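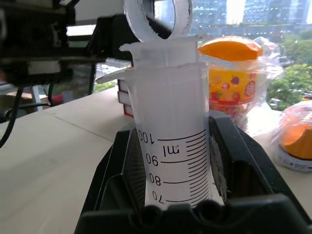

Section 4: Handling and pouring from graduated cups

This section covers the use of the arm with open measuring cups on a bench or tabletop. It applies to the Pelero arm fitted with the Estard cup holder, and to any other holder that grips or surrounds the cup at its base. If you are using closed bottles, go to Section 5.

Read the whole section before you switch the arm to automatic. The quick-start card in the box makes this look like a five-minute job. It can be, on the tenth day. On the first day, set aside a morning.

4.1 A word about "safe by design"

You will see that phrase in sales material, some of it ours. Treat it with suspicion. The arm limits its own speed and stops when it feels resistance, and both features do what they were built to do. Neither one knows that a cup is full, that the liquid in it is a drain cleaner, or that a sleeve is hanging over the bench. A light plastic cup offers so little resistance that the arm can tip it over without noticing anything at all.

The same goes for stickers and certificates. A mark on the base of the arm tells you the arm was assessed. It tells you nothing about your table, your holder, your cups or what you pour into them. The risk assessment for the whole set-up is your job, and it has to be done again when any of those things change.

4.2 Preparing the table

1. Use a level surface that does not rock when the arm moves at full reach. A seam in the tabletop is fine, but do not stand the holder across it.

2. Clear the working area. Boxes, jars and bagged goods should be outside the full sweep of the arm, including the elbow, and not merely outside the path of the gripper. People check the gripper and forget the elbow.

3. Remove loose plastic bags. Crinkled film gives off bright highlights and can fool the wrist camera into seeing an edge that isn't there.

4. Check the light. If the bench faces a window, run the camera test at the brightest part of the day as well as at the time you plan to work. Clear and frosted plastics wash out badly against a bright background. Draw a blind if the test fails. Turning up the contrast setting usually hides the problem until the weather changes.

5. Route cables so they cannot snag. Move the arm by hand to each end of its range and watch the slack. A cable that hangs well clear in the rest position may not do so at full stretch.

CAUTION: Do not tape a cable to the tabletop within the sweep of the arm. Tape lifts, and the loop it leaves behind is worse than the slack you started with.

4.3 Seating the cup

1. Switch the arm to HOLD and wait for the steady tone.

2. Lower the cup straight down into the holder. Do not twist it in.

3. Turn the cup so that the scale can be read from where the operator stands.

4. Press lightly on the rim at 2 opposite points. If the cup rocks, take it out and check for grit or dried product in the bottom of the holder.

5. If a second cup is nested on top, point its spout away from the operator and away from the arm. Check that no tab or handle sticks out into the arm's path.

NOTE: A holder that grips well will also hide the lower part of the scale. On a 100 ml cup you may lose everything below 70. Do not work out small amounts by guessing how far the liquid sits beneath the last line you can see. Lift the cup out and read it on the table, or use a smaller cup.

CAUTION: Keep fingers out of the holder while the arm has power. HOLD is a software state. For cleaning, or for clearing a jam, switch off at the wall and pull the plug.

4.4 Reading the level

The Zident vision add-on can read printed scales. We suggest you let a person do it as well, for longer than you think necessary. Curved cups make the printed lines fan out, and a camera looking down at an angle will read high or low depending on where it sits.

1. Read with your eye level with the liquid surface.

2. Write down your figure before you look at the one on the screen. Once you have seen the other number, your own reading is worth very little.

3. If the two differ by more than 2 ml, stop and recalibrate. Do not average them.

Recalibrate every 700 cycles, and after any knock to the wrist. The counter will allow you to go to 2,000 before it locks you out. That limit was set to protect the motors — it has no bearing on whether your readings are any good.

4.5 First pour

1. Use plain water.

2. Run the path once with no liquid, at the slowest speed, with one hand on the stop button.

3. Fill, run again at the same speed, and wipe up any drips before judging the result.

4. Raise the speed one step at a time. Go back a step at the first splash.

Do not accept a clean run as proof of anything. Repeat it after a break, after the room has warmed up, and with a different operator placing the cup.

4.6 Records

Keep a log of spills, stops and near misses, in whatever form your staff will really fill in. A paper sheet beside the bench beats a polished form that stays blank. The template supplied by Asfaw with the training pack has no space for "stopped for no clear reason" — add one. Those entries are the ones to read first when you review the set-up each September.

A log with no entries in it should be questioned before it is praised.

For cleaning the holder and replacing worn parts, see Section 7.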